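Hallway storage at the Codley flat

Gallery updated 2025-08-03

The flat at Codley was let furnished apart from the hall, which had a coat hook, a doormat and nothing else. Covadonga Goicoechea has been fitting it out bit by bit with second-hand pieces, and this page collects the results for anyone in the building with the same layout. All the flats on the stair side have the same hall, so what fits in one ought to fit in the others.

The hall is 346 cm long from the front door to the kitchen door. It narrows by the meter cupboard, so anything deep has to go at the front door end. The radiator is on the opposite wall and should be left clear.

Most of the furniture came from Cokside, the reuse warehouse behind the bus depot. They deliver to the ground floor only. Upper floors need to arrange their own carrying, and the turn on the second landing is tight. Measure the piece with its feet on.

Shoe storage

We looked at three kinds before choosing. Tall tip-out cabinets take up very little floor but the compartments are shallow, and anything with a high collar or a thick sole jams when you shut the flap. Wire racks are cheap and let the grit through to the floor. A closed cupboard keeps things out of sight but needs room for the doors to swing, and in a narrow hall there isn't any.

A low open cabinet was the answer. The one we settled on has a single middle shelf and a flat top, and the woodgrain is a warm reddish brown, a good deal darker than the floor. It was bought in February and has had the most use of anything in the hall.

The top takes a pair as well. White trainers with chunky soles are up there, towards the left end, with lavender slip-ons and beige sock-style shoes on the shelf beneath and a red and white pair at the bottom left. 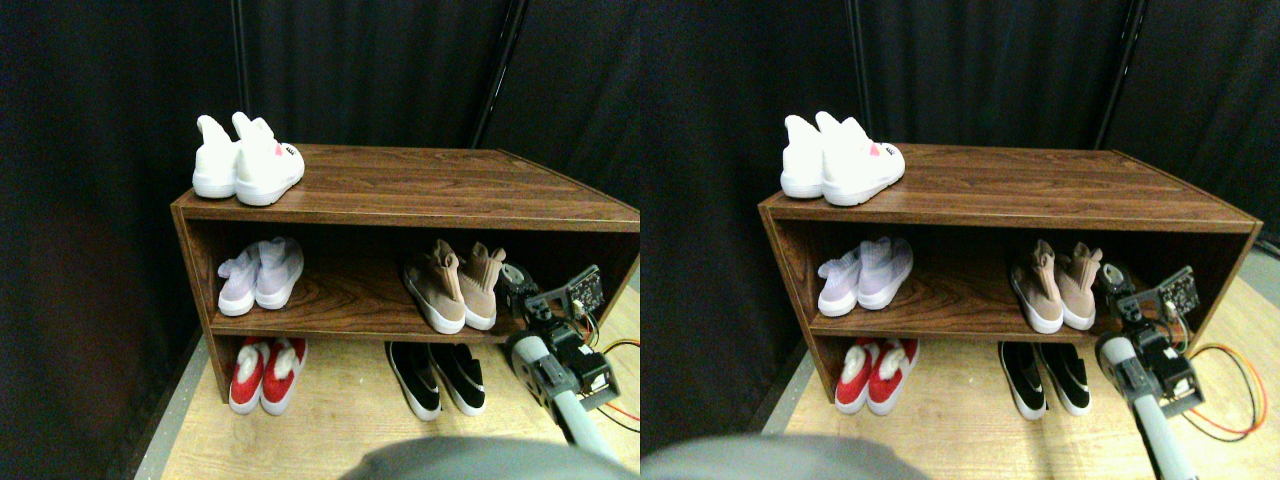
Begoñe Peñalver wrote to say she would never keep shoes on top of a cabinet, as the top ends up as a second floor and has to be wiped just as often. She puts a tray there for keys and post and has every pair go inside, with boots in the bedroom.

We tried a tray and it filled up with leaflets. Wiping the top takes a minute with a damp cloth. On a woodgrain finish go along the grain and dry it straight after, or it leaves streaks.

Notes on arranging

Leave a gap between pairs on the shelf. It looks wasteful, but shoes pushed tightly together get pulled out two at a time and then stay on the floor. Knitted uppers with soft collars lose their shape if something is pressed against them.

Six pairs is our limit for the hall. Anything over that goes back to the bedroom until the season changes.

Slip-ons go on the upper shelf where they can be reached without bending far. Laced shoes can go lower down. Heel outwards is easier for taking them out, toe outwards is easier for finding the right pair. We do a bit of both.

Finish and repairs

The base had a chip at one corner, filled with a wax stick from Gosteck. The shade was slightly too red and was toned down with a second, browner stick. Felt pads went under the base so that it could be moved for sweeping without marking the floor.

Voicu, the joiner on the ground floor, quoted 216 for a made-to-measure cabinet with the same layout and a solid back. That would be worth asking about if your hall has the boxed-in pipe at skirting level, where a ready-made piece will stand away from the wall.

Still to do: a bench by the front door, a second row of hooks at child height, and a better light over the meter cupboard. Covadonga has the measurements for all of these and will leave a copy on the noticeboard.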